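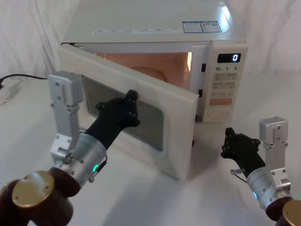
## Leftovers on the last ferry town's tables

Fenholm gets its groceries by boat, and the boat comes twice a week in winter. People there have always cooked for more than one day. What changed is how they heat the second and third helpings.

The Noltitz bakery used to leave its ovens warm until 7 p.m. so neighbors could bring in covered dishes. That ended when the bakery cut its hours, and most kitchens on the harbor side now depend on a microwave.

Cooks have adjusted. Fish stew is packed without the potatoes, which turn grainy, and they are boiled fresh. Rice gets a spoonful of water and a lid. Bread goes in last, for 18 seconds, wrapped in a damp cloth – any longer and the crust goes tough.

The Seok, a lunch room with 19 seats, builds its whole Monday-style menu on this. Its barley and cabbage pot is made a day ahead and sold by the bowl until it runs out. In January it sold 198 bowls.

Summer is different. The boat runs daily from June, the market on Fludero Street opens early, and few people bother to save anything but soup.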